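Décembre, le soir

J'écris tard, il est presque onze heures et je devrais déjà dormir. Le vent tourne dans la cour depuis ce matin et il fait bouger le volet de la cuisine, celui que je n'ai jamais bien fixé. La radio avait promis du soleil pour tout le pays. Nous avons eu du brouillard jusqu'à midi, puis une lumière jaune pendant une demi-heure, puis de nouveau le gris. Je ne me fâche plus contre les prévisions. J'ai mis le gros manteau et je suis sortie quand même.

J'ai marché jusqu'à l'étang de Laur. C'est un chemin que j'aime en hiver, quand on entend seulement les corbeaux et ses propres chaussures. L'eau était prise par une glace très fine près du bord, avec des feuilles dedans, comme sous une vitre. J'ai pensé à mon grand-père qui disait un mot pour cette première glace, un mot de chez nous, et je n'ai pas réussi à le retrouver. Je l'ai cherché pendant tout le retour. En français je ne connais pas non plus de mot pour elle, alors elle reste sans nom dans mes deux langues.

À la maison il y avait une lettre de Blažena Sokol. Elle écrit encore à la main, 5 pages cette fois, avec des ratures et une tache de thé. Elle raconte que chez elle la neige est déjà haute et que le bus de Stundham ne passe plus que le matin. Elle me demande si je prie encore, comme on demande à quelqu'un s'il fait encore du vélo. Je ne sais pas bien quoi lui répondre. Je dis merci le soir, à voix basse, pour des petites choses. Je crois que cela compte, mais je n'en suis pas sûre.

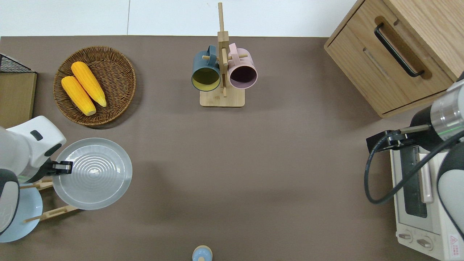
Deux épis de maïs dans le panier en osier.

J'ai téléphoné ensuite à Kamil Kadlec, qui va avoir 65 ans et qui ne veut pas de fête. Il a répété trois fois qu'il ne veut pas de fête, et après il m'a demandé qui viendrait. Je lui ai dit que je ferais une soupe et un gâteau, et que les gens entrent s'ils veulent entrer. Il a ri. Il tousse toujours, cela m'inquiète un peu, mais il dit que c'est l'air sec du chauffage.

Nous avons parlé longtemps de l'hiver de notre arrivée. Il se rappelle le froid jusqu'à moins 20 et moi je me rappelle surtout la boulangère qui corrigeait mes articles, toujours avec gentillesse. « Une baguette, madame, pas un baguette. » Je lui en voulais, à l'époque. Aujourd'hui je la remercierais volontiers, mais le magasin est fermé et je ne sais pas où elle habite.

Pour demain : répondre à Blažena, acheter du sel pour les marches, téléphoner pour le volet. Et me lever assez tôt pour voir si la glace tient encore. Je voudrais aussi être plus patiente avec la voisine du dessus, qui déplace ses chaises à six heures. Peut-être qu'elle non plus ne dort pas bien.

Le vent baisse un peu, je crois. J'ai laissé la petite lampe allumée dans le couloir, je fais cela chaque hiver sans raison particulière.

Le mot de mon grand-père n'est toujours pas revenu. Bonne nuit.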